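Last updated: April
14 comments | 109 shares

Out and about: the open day at Drestier

I'd been meaning to get over to Drestier ever since they moved into the old Kanudine building, so when the open day invite landed in my inbox I said yes before I'd even checked the parking (there isn't any, take the bus!). Doors opened at 3 and I was there early, which is not like me at all.

They run the day in small groups, 20 people at a time, and you go from station to station with a paper map. My group started with the sorting line, and that was fun, but what I really wanted to see was the humanoid at the Vaher table. Same idea as last year's demo, if you came along to that one, only now it has proper fingers and a much calmer way of moving. The job is a household one: a gray basket on a white table, a bag of little wooden things next to it, and a robot that has to get a hand on the bag.
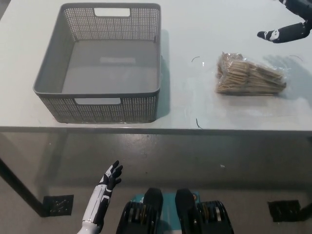 I've watched plenty of robots pick up blocks, and blocks are easy going. A plastic bag is a whole other animal – it slides, it crinkles, it changes shape the second you touch it, and the shine on the plastic can confuse the cameras. One of the engineers told us they spent six weeks on bags alone, and that the software they use for it (it's called Clirness, and yes, I had to ask how to spell it) still has its off days. I liked hearing that. You don't often get it at these things.

It's slower than you'd think from the videos online. A kid in front of me asked if it was asleep! But once you get used to the pace you start watching the fingers, and then you can't stop. I stayed through three rounds and missed most of the coffee break. 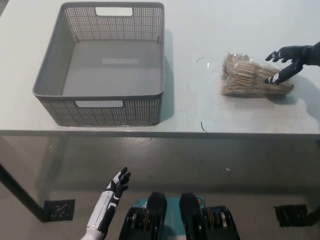
Right hand at the bag of clothespins, thumb first.

After that we had a quick talk on safety and a Q&A that ran long, mostly people asking when they can have one at home to do the laundry. No date on that, sorry. The answer was a very polite "we'll see."

Drestier wants to do another open day in the fall, and I've asked them to hold a few places for our readers. If you'd like one, reply to this newsletter and I'll put you on the list – and do wear comfy shoes, it's a concrete floor and you're standing the whole time.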